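Project Report: Two-Arm Flower Arranging Station
Course: Applied Mechatronics, second year project
Place of work: shared workshop at Zakgate
Date of submission: 21 Sep 2021

1. Purpose of the project

The purpose of our project was to build a small station where two robot arms can move artificial flowers between glass vases. We are a group of second year students, and we made the station in the shared workshop at Zakgate, where we have one bench and one locker. We gave the station the name Lockwood, and I will use this name in the report.

We chose flowers because they are difficult for a gripper. A stem is thin and long, it bends a little, and the heavy part is at the top, far away from the fingers. A glass vase is also difficult, as it is smooth and must not be pushed hard. In the first year we worked only with blocks, and our teacher advised us to choose objects with less regular shapes.

2. The station

The frame is made from aluminum profile. We cut it on the workshop saw and joined it with corner brackets. The walls are flat panels with printed paper on them, pink hearts on some and pink spots on another. We changed the paper between weeks of work, so that the camera pictures would not always have the same background. The top is a cream surface with a marble pattern.

Each arm has a gripper with two black fingers and a small camera near the wrist. The arms are moved by a person who holds two leader handles, and the computer records the positions of the joints together with the pictures.

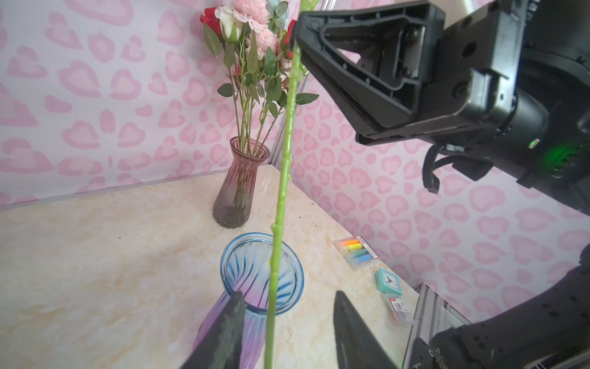
The first problem we met was the angle of the stem. When the fingers close on a stem near its middle, the flower head pulls it to one side and the lower end swings away from the vase. We tried to correct this with more closing force, but then the plastic cover of the stem was damaged. It was better to take the stem lower and to turn the wrist before moving to the vase. After this change the operator needed fewer attempts, although I must say that the operator was also getting more practice in the same days, so I cannot separate the two effects.

3. Parts and cost

We had a limit of 2000 dollars for everything except the arms, which belong to the school. We spent 1561 dollars. The largest part of this was the computer for recording, then the aluminum profile and the cameras. The vases and the flowers were bought in a home goods store in Dravdale and were cheap. The camera brackets were printed in the workshop, and I did not include the cost of the filament because it is covered by the membership.

One mistake in the cost table of our interim report should be corrected. The cable clips were written there two times.

4. Recording

We made 131 recordings in September. One recording starts when the arms leave the rest position and ends when they return to it. The task was given on a paper card next to the operator, for example "put the rose in the blue vase" or "take one flower out and lay it on the table". We did not give a time limit.

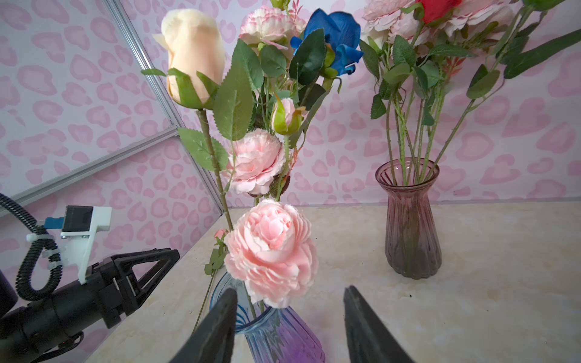

Cables took more of our time than we planned. In the first version they were fixed only at the base of the arm, and when the wrist turned far the cable became tight and moved the camera. The pictures from before and after could not be compared. We made the loop longer and added clips, and after that we checked the camera position each morning with a printed pattern. This check takes 5 minutes and I recommend it to any group that will continue our work.

The leaves were the second difficulty. They have teeth on the edges and they catch on each other, so one stem often brings another one out with it. We kept these recordings but marked them in the list - they show a situation that will happen in real use too.

5. Questions from the presentation

We presented the project at the open evening in Farkbridge. I write the two most useful questions with our answers.
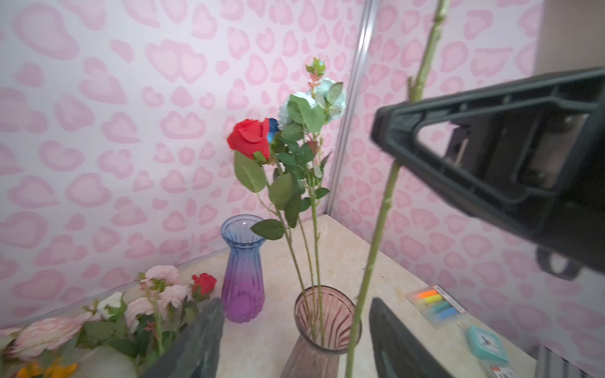
Why did you use two arms if one arm can hold a stem?
One arm can hold it, but a light vase moves when the stem touches the rim. With the second arm the operator can steady the vase, or push the leaves aside while the first arm is going down.

Can the station repeat the task without a person?
Not at this stage. We have the recordings, but the training of a model is planned for the next semester.

6. Remaining work

The fingers need a softer surface, and we want to test thin silicone sheet for this. The base plate of the left arm should be fixed again with longer screws. The list of recordings and the drawings of the brackets are in the project folder on the workshop computer.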